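Wullolis Photo Forums > Raw processing > Tandeck highlight recovery, is it real?

Monday, December 31, 2018

slowshutter_mn
Has anyone paid for the Tandeck upgrade yet? The sales page says it "rebuilds clipped whites" and shows a wedding dress going from a blank blob to full lace. I've been at this long enough to be suspicious of any before picture that looks that bad. I want to see it done on a file that somebody else shot, with the raw posted, before I hand over money. My old version opens everything I own and I'm not in a hurry.

fencepost
I have it. It's good. Ran it on a christening I overexposed back in April and got the gown back. You're overthinking it.

slowshutter_mn
Got it back from what, though? If one channel was clipped and the other two weren't, any converter made in the last ten years can do that. If all three were gone there is nothing in the file to get back and the program is making up a texture. I'd like to know which of those I'm buying.
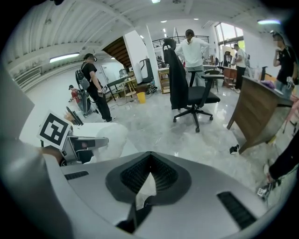

Clipping gets called on the strength of a blinking preview far too often, and the preview is drawn from the JPEG, which gives up a good bit sooner than the raw does. So half of these rescue stories start with a file that never needed rescuing. If you want a fair test, skip the wedding dress and use plain stuff with folds in it. That crumpled white sheet, with the light coming through, is the kind of thing I'd judge by: either the folds shade off gradually into white or there's an edge where the software started guessing. Then pull the exposure down three stops and see what color the "recovered" part turns. Pink means you've been had.

fencepost
Or it means your white balance is off. I've gotten pink out of perfectly good files.

slowshutter_mn
Fair, in mixed light. In plain daylight I'm sticking with pink.

halfstop_dee
Can I put in a word against the whole upgrade business? I did the Usix one two years ago because of a page just like this one. It had a "Lift" slider. I put my old files side by side with the new ones and the Lift slider was the shadows slider plus a bit of saturation. Same result to the eye, new box. I asked support and they sent me a link to the sales page.

fencepost
That's Usix. Different company, different program.

halfstop_dee
Different company, same slider.

oldglass
I did a little test over the holiday, since I had the trial and nothing on TV. One indoor setup, tripod, bracketed from normal to way over in one-third steps, all white objects. Tandeck old version, Tandeck new version, everything else at zero. Up to about where the raw histogram touches the wall in green, the new one is a bit smoother in the transition. I'd give it that. Past that point both of them give you gray mush, only the new one puts grain on its mush so it looks more like a photo. I can't say I'd pay for grain.

fencepost
What sensor? It's supposed to be tuned per camera.

oldglass
An old one, I'll admit. It is on their list of supported bodies, and the list doesn't say "supported but don't expect much."

slowshutter_mn
That's the first useful thing anyone has said in this thread, including me. Will you post the raws?

oldglass
When I'm back at the desktop. They're big and my upload is slow.

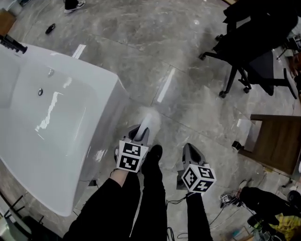 Érica Falcão replied that the trial doesn't run the same code as the paid version, at least going by the release notes, which list the new highlight engine under "full license only." If that's right, oldglass compared the old version with the old version plus some noise.

oldglass
Well, that would be annoying. Where in the notes? I looked and only found the part about tethering.

Érica Falcão
Bottom of the page, under known issues. Item 641. I don't know why they'd put it there.

halfstop_dee
I know why they'd put it there.

fencepost
So the test proves nothing and the thing might work fine, as I said on the first page.

slowshutter_mn
You said you got a gown back. You still haven't said whether it was clipped. Put the file up and I'll run it through the old version. If I can't match yours I'll buy the upgrade and say so in this thread.

fencepost
It's a client's kid, I'm not posting it. I'll shoot something else.

oldglass
Lins has the full license on their store machine. I may take a card in after the weekend and see if they'll let me export a few. Same brackets, same settings. Don't hold your breath, last time I asked them for anything I came home with a bag.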